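Milerlow Hand-Held Gripper Pair
Hondley Equipment — Data Collection Tools

The Milerlow is a hand-held gripper set for recording manipulation demonstrations without a robot in the room. The operator holds one gripper in each hand and does the job the way the arm will later be asked to do it. It is sold as a matched pair and is meant for home and workplace tasks where soft goods, small handles and awkward angles are common.

What you get

Two grippers with yellow fingers
Two sets of spare fingers
Two chargers and a hard carry case
Numbered labels for pairing each unit with its recordings
One year of access to the Plarkik upload and review software

Fingers

The fingers are molded in one piece with a hollow section, so they give a little when they close on something. This matters most with clothing. A stiff jaw tends to slip off a cuff or bunch the cloth, while the Milerlow finger closes along its length and holds a single layer of knit near the tip. Fingers are a wear part. Plan on replacing them after 104 hours of use on fabric, sooner on rough surfaces.
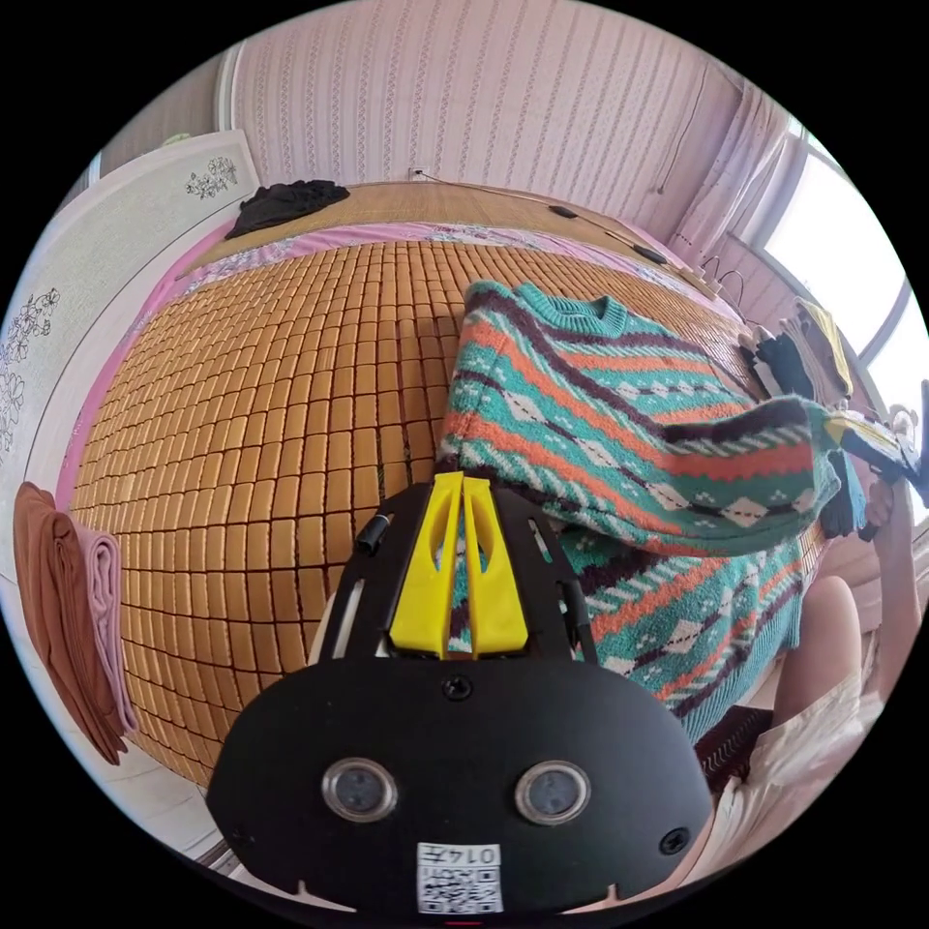 Garment work is usually done with both hands: one gripper holds or waits while the other lifts a sleeve or hem. New operators often rush the second hand. Rehema Masanja, who runs our operator training, starts people on heavy sweaters before moving them to shirts, and has them work on a bed or a low table at a height they can keep up for a full session.

Weight and handling

Each gripper weighs 312 grams with fingers fitted. The trigger takes a light pull and can be set for small or large hands with the supplied hex key. Most operators work in 15-minute blocks with a short rest between them.

Setup

Charge both units fully before first use. Scan the label on each gripper into Plarkik, choose left or right, and run the open-and-close check. The software will not start a session until both units pass. If a unit fails twice, refit the fingers and tighten the mount screws by hand — do not use a power driver.

Works with

Finger geometry matches the Subramaniam parallel jaw, so the same fingers can be fitted to the arm. Adapters for other jaws are made to order.

Service

Repairs are handled by Boyang Yan at our workshop. Send the pair together, in the case, with the fingers on. Spare fingers ship from stock. The next batch of complete sets ships in May.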